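Plalham's pay-as-you-throw plan: what we still don't know

The town wants to charge by the bag for household trash starting in March. Residents got a glossy flyer in the mail, a sticker sheet and very few numbers. The pitch is that if you pay for each bag, you will throw away less. Maybe. It is also possible that you will push harder on the same bag, or drop it in someone else's can after dark.

The one hard figure comes from the trial in Palham, where 441 homes signed up and tonnage reportedly fell. Signed up is the part that bothers me. People who volunteer for a trash trial tend to be people who already rinse their yogurt cups.

Most of what goes into a small bin at home or at work is paper and wrappers, and wrappers are the hard part. The flyer says to "choose products with less packaging," which is fine advice for anyone who gets to decide how crackers are sold.
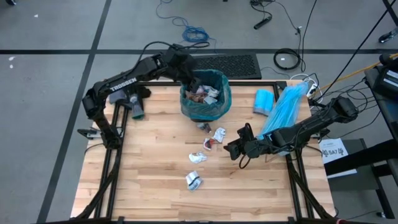
Who pays, and for what

The hauler, Tessier, keeps its current contract whatever happens. The bag fees go to the town, which says it will use them to hold down the flat charge on your tax bill. Hold down is a soft phrase - I asked Hakim Subramaniam at public works whether the flat charge would drop, and he said it was "too early to commit to that." The stickers, on the other hand, have been printed.

There is also the matter of enforcement. The plan sets aside money for three part-time inspectors to cover almost 4000 addresses. Loïc Rolland, who rents out two duplexes on the east side, wanted to know who gets the fine when a tenant's bag has no sticker. He has written twice and is still waiting for a reply.

Nelulthorpe tried a bag fee some years back and dropped it. The flyer leaves that out. I would like to see their reasons before we buy more stickers.

Comments are open at the town office until the end of January. Ask for the full budget sheet - the one-page version is missing the revenue line.
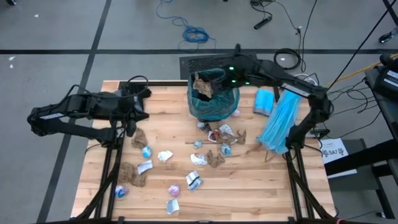 Recent items
Leaf pickup: why your street was skipped
Water meter swap enters its second year
Library hours, again
Letters: the bridge sign is still wrong
Parking permits go up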